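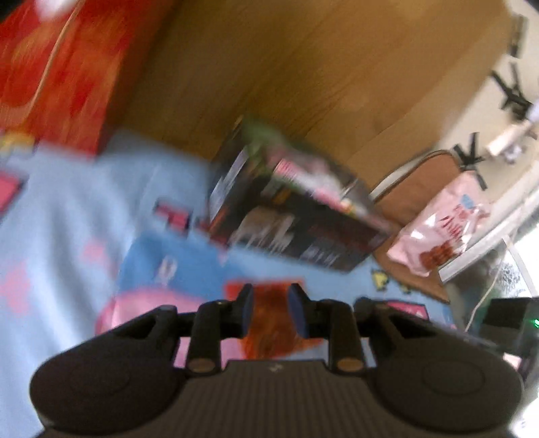 The bus to Edbridge left without me, so I had almost 10 hours to kill in Cullgate, and if you've ever been to Cullgate you know that's nine more than it needs.

I had my aunt's accordion with me. I should explain the accordion. My aunt Flora left it to me along with a note that said "sell it to Flerkov, take no less than 300," and no other information at all. No address, no first name. My mother said Flerkov was a dealer. My brother said Flerkov was the guy my aunt nearly married in her twenties. They fought about it all through dinner and I went to bed.

Anyway! There I was, dragging this thing down the main street in the rain, and I ducked into a diner called Mercado mostly for the heat. The woman at the counter looked at the case, looked at me, and said, "You're not Flora."

I said no, I was her niece.

"Huh," she said, and poured me a coffee I hadn't asked for. Her name was Shiuli Majumder and she'd run the place since before I was born. She told me Flora used to come through every April, always alone, always with the accordion, and sit in the booth by the pie case until a man in a green coat came in. Then they'd split a slice of lemon pie and argue for an hour.

"About what?" I said.

"The accordion, mostly. He said it was his. She said she won it."

"Won it how?"

Shiuli shrugged. "Depends which one you asked."

I asked if the man was Flerkov and she laughed so hard she had to put the coffee pot down. Then she went in the back and made a phone call, and I sat there feeling like a kid waiting outside the principal's office — you know that feeling, where your shoes suddenly seem very loud.

He showed up before I'd finished my eggs. He was tiny and old and the coat was still green, more or less. He didn't say hello. He opened the case, ran his thumb down the keys, and found the one that sticks, and his whole face went soft.

"She never fixed it," he said.

"She left a note," I said. "It says no less than 300."

He took out his wallet and counted it onto the table, very slowly, licking his thumb. He got to 248 and stopped. There wasn't any more in there. He looked at me, I looked at Shiuli, and Shiuli got extremely interested in wiping the pie case.

"Flora would say no," he said.

"Flora would definitely say no," I said.

So he ordered the lemon pie, and two forks, and we started arguing.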